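白箱与黄碗：餐具周转箱里的釉面问题
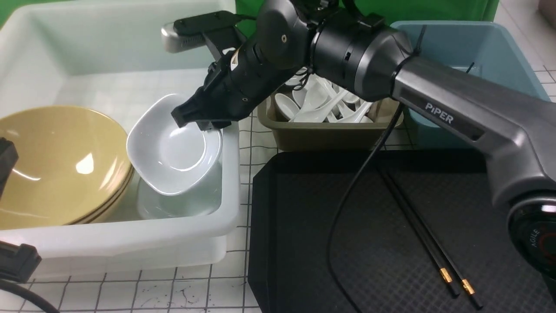 韦尔代尔（Veldale），2001年4月24日

餐具进厂检验通常从釉面开始，磨损却多半发生在离开餐桌之后。收碗、装箱、搬运、待洗，这一段路程在采购合同里很少占到一行字。贝尔特兰（Beltrán）食堂今年二月更换了周转箱，借此把这一段重新整理了一遍。

新箱为白色塑料件，箱壁高而带斜度，棱角一律做成圆角。斜壁的用处有两点：空箱可以套叠存放，碗具靠壁时受力沿坡面分散。缺点同样来自斜壁。单只碗放在靠壁处容易侧立，碗沿一点着力，箱体晃动时这一点反复摩擦。白碗侧斜在箱壁旁、下面压着一只浅碟，这种摆法在收碗高峰时段最常见，也最值得讨论。

负责餐具管理的埃塞基耶尔·奥乔亚把装箱方式分成套叠和散放两类。黄碗口径大，碗形圆，适合套叠，成摞后斜靠箱壁，碗口朝前上方，取放时手指可以直接扣住外沿。套叠的代价是碗与碗之间的接触面增大。若夹有砂粒或干结的食物残渣，内壁会留下环状划痕，位置一般在碗壁中段偏下。深黄釉上划痕颜色偏暗，侧光下容易辨认；白釉上的金属痕与划痕常被混为一谈，前者可用弱酸性清洁剂去除，后者不能。

碗沿是另一个薄弱处。圆口碗受碰撞时应力沿口沿分布较均匀；略带方形的软角碗口，转角处曲率大，磕碰后崩口多集中于此。食堂选用的白碗属于后一种，外形介于圆与方之间，碗心为浅圆形，盛菜面积较大，叠放稳定性不及圆碗。奥乔亚的规定是白碗不与黄碗混摞，可以同箱，须分区。浅碟一律先入箱，贴底平放，上面不压单只碗。

最后一条执行得最差。浅碟颜色淡，略带绿调，放在白箱里与箱底接近，收碗的人往往看不见，顺手便把碗搁了上去。

工业陶瓷顾问齐亚尼娅·曼里克斯审阅过食堂的破损记录。换箱前一个统计期内报损132件，其中崩口占多数，裂纹次之，釉面磨损未单列。她认为不单列是记录方法上的缺陷：釉面磨损不会立即造成报废，但会提高表面粗糙度，油脂附着加重，洗涤时间随之延长，间接成本不低于破损本身。她建议每批抽检100件，在固定角度的侧光下观察内壁反光。釉面完好时，高光边缘清晰，呈弧线或折角；磨损后高光发散，边界模糊。方法简单，不需要仪器，缺点是依赖检验者的经验。

箱内装载量也作了调整。原来的做法是装满为止，现在以箱沿以下留出一掌为限，单箱毛重随之下降，搬运次数增加。食堂现有周转餐具380件，按新标准装箱，高峰时段箱数略显不足，目前以提高清空频率来弥补。供箱方德罗纳克（Dronach）提供过一种带隔板的内衬，试用后未采用，理由是隔板槽内积水，清洗不便。

箱体本身的保养要求不高。白色塑料的优点在于污渍可见，缺点也在于污渍可见。陶瓷底足未上釉的一圈硬度远高于塑料，拖动时会在箱底刻出细痕，细痕积垢后难以刷净。规程因此写明：碗具入箱应放下，不得推滑；空箱清洗后倒扣，待内角沥干再套叠。

地面也在考虑之列。收碗处铺瓷砖，箱子直接着地时，砖缝边缘对箱底转角有磨损，曼里克斯建议加垫，材料不限，能冲洗即可。食堂尚在比较祖梅蒂（Zumetti）的两种垫板，差别在厚度和排水孔的排布，价格接近。

下一次抽检安排在现有白碗全部轮换一遍之后，黄碗与白碗分别记录，浅碟另立一栏。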